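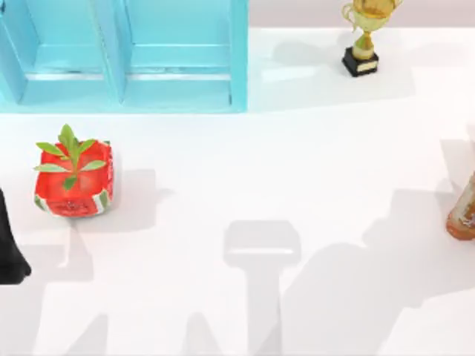

Workshop Notebook, Vol. 7, p. 2

December. Ostunbridge Bindery and Paper Workshop
Item 754, account ledger, Quintanilla drapery firm, 1907
Entry continued from the previous page

The ledger was returned to the bench at 8:40 a.m. after a night under light weight. The text block has relaxed at the fore edge, though the first gathering still cockles along the tail. No further pressing is proposed until the spine has been cleaned, as the old glue is holding the folds in their distorted position and weight alone will not correct it.

Condition as recorded this morning. Half binding, brown leather spine and corners, marbled paper sides. The leather is powdery at both joints and the upper joint is split from the head to the second raised band. The front board is attached by the cloth lining only. The sewing is sound through the middle of the book and broken in the first and last gatherings. The ink is brown-black, with halos on the reverse of the heavier entries, particularly the column totals. One leaf carries a wine-colored stain which has passed through to the leaf behind it.

Ink testing. Bathophenanthroline strips were applied at three places: a column total, a signature, and a ruled line in the margin. The total and the signature both gave a clear pink within one minute. The ruled line gave no reaction and is presumed to be a printed dye-based color. A drop of deionized water on the same red rule, blotted at once, lifted color. Aqueous washing is therefore ruled out for this item. All repairs in the inked areas will be made with remoistenable tissue and the least possible moisture, and staff are asked not to use paste directly on any ruled page.

Spine cleaning. A poultice of four percent methylcellulose was laid over the upper third of the spine and covered with polyester film. At twenty minutes the glue had swollen but was still gripping the lining. At thirty-five minutes it came away with the bone folder in long strips. The middle third was treated in the same manner. The lower third was left for the afternoon, as the folds there are weaker and should not be handled while the rest of the spine is damp. A printed waste lining was found beneath the glue. It appears to be part of a seed catalog, set in two columns. The fragments were floated off, dried between blotters, and placed in an envelope marked with the item number. They are to be kept with the ledger.

Tissue trials. Two papers were compared for the guards on the outer gatherings. The Drallevum tissue is the thinner of the two and disappears well over the writing, but it stretched when pasted and was difficult to place squarely. The Starex tissue is warmer in tone and stayed flat. Sample strips of both were put down on a blank offcut and pulled after two hours. Both held. The Starex strip took a fiber layer from the offcut with it, which suggests the paste was too strong. The trial is to be repeated with the paste let down by a further half before a choice is made.

A note on paste. The batch in the cold cabinet had separated and smelled sour, and it has been discarded. A fresh batch of wheat starch was cooked at 11:15 a.m., one part to five, and sieved twice. Colleagues are reminded to write the cooking date on the lid. The previous jar carried none.

Leather. Consolidation of the joints was discussed with Szabolcs Pap, who favors leaving the original spine in place and rebacking beneath it in toned cotton. The present writer had intended new calf. On reflection the cotton is preferred – it is thinner at the joint, it can be reversed, and the ledger will be opened seldom. A trial piece has been toned with acrylics and hung to dry. The first coat is too red beside the original leather and will need a little raw umber.

Boards. The corners of the rear board are soft and have begun to separate into layers. Paste was worked between the layers with a fine spatula and the corners clamped between small pieces of acrylic sheet. The front board corners are firm and need only the lifted marbled paper laid down again. One loss in the marbled paper, near the joint, will be filled with plain toned paper. No attempt will be made to imitate the pattern.

Display. The ledger is promised for the open evening and will be shown closed, or open at a page without halos if the spine permits. The arrangement under consideration has the light blue shelf unit and the small gold trophy together on a white tabletop. A cradle will be required in either case, and its angle cannot be fixed until the rebacking is complete. The label text remains with the office.

Humidity in the workshop stood at 48 percent at noon and 53 percent at 4 p.m. The rise coincided with the cooking of the paste and the use of the sink.

To be done next: lower third of the spine; second tissue trial; second coat on the cotton; release of the rear corners, no sooner than tomorrow noon. Deionized water is low – one carboy left. Methylcellulose to be reordered.

Ledger left under blotters and light boards at 5:10 p.m., spine facing the window side of the press.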